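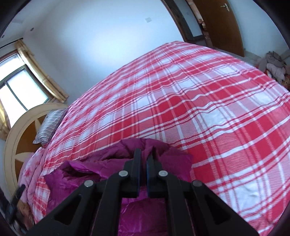
Narkard Home Trials
Hand-held gripper work in bedrooms: site inspection checklist, with comments

Site: Bredetetti, upstairs bedroom
Inspector: Pauline Whitlock
Site lead: Cillian Carroll
Date: November 4, 2023
Checklist version 2

Marks used: OK, Not OK, N/A, Open. A mark with no comment will be sent back to whoever made it.

SECTION A. THE TOOL

A1. Pivot screws tight, all four heads flush. OK
Checked by hand and then with the driver. The form only asks for "visual check," and I don't accept that. You can't see a quarter turn of slack.

A2. Finger pads clean and fully bonded. OK
Blue pads, both edges run with a fingernail. Someone wrote "pads good for 3000 closes" on the tool card. I asked where the number came from and got a shrug. Strike it until there's a test behind it.

A3. Fingers close evenly and release fully. OK

A4. Nothing on the tool that can snag a loose thread. Open
The plates have corners. Sølve Viklund says they were broken with a file. I ran a cotton swab along them and it caught once, left plate, outer side. Small, but we handle quilts for a living.

A5. Tool number matches the log. OK
1439.

SECTION B. THE ROOM

B1. Home owner's consent on file for this room. OK
Signed in June. The form says "bedroom" and nothing about which one. Catriona Guthrie to get the wording fixed before the next home.

B2. Walking path clear on every side the operator will use. Not OK
Clothes piled past the foot of the bed, on the door side. An operator backing up with both eyes on the fingers will find that pile with a heel. The pre-visit sheet had this line ticked. I would like to know what was being looked at when it was ticked.

B3. Door fully open or fully shut. Not OK
Partly open. The rule exists for a reason and "we go in and out a lot" doesn't change it. Pick one.

B4. Small personal items off the work surface. Not OK
Small dark item left at the side of the bed by the folded floral blanket. Phones, remotes, glasses and so on go in the box before the first grasp. The box was in the van.

B5. Daylight under control. Open
Curtains drawn back and bright light coming through the window. The magenta quilt is shiny and throws highlights. The Vachon guide we borrowed this section from says "avoid strong glare" and gives no limit, so every inspector gets to make one up. Mine: if I squint, close the curtain. I'd rather have a real figure.

B6. Floor dry, no loose rugs where the operator stands. OK

SECTION C. THE GRASP

C1. Fingers enter loose fabric only, never a hem, zipper or button. OK
Watched several. The operator kept to the crumpled part of the quilt.

C2. Items to be moved are agreed in writing. Not OK
The task card says "make the bed." Does that cover the pillow? The plaid sheet? The floral blanket? I asked two people and got two answers. List the items.

C3. No pulling against resistance. OK
The team calls this "light pull only." I still don't know what light means, and neither did they.

C4. Free hand kept clear of the fingers. OK

C5. Stop word known by everyone present. Open
Ebbe Tveit knew it. Cillian knew a different one.

SECTION D. SCORE AND SIGN-OFF

The Fledura scoring sheet gave this room 93 out of a hundred. I have three rooms' worth of complaints about that sheet. It gives the same points for a neat cable as for a clear walking path, so a room can fail B2 and still look excellent on paper. Please stop quoting the score in reports.

Result: work may not continue until B2, B3, B4 and C2 are closed.

Actions
B2, B3, B4: Cillian Carroll, before work restarts
A4: Sølve Viklund, replace or refinish the left plate
C2, C5: Ebbe Tveit, one card, one stop word
B1: Catriona Guthrie

Site lead's reply (C. Carroll): Accept B2, B4 and C2. On B3, the door swings on its own and we had no wedge.

Inspector's reply (P. Whitlock): Then buy a wedge. B3 stays Not OK.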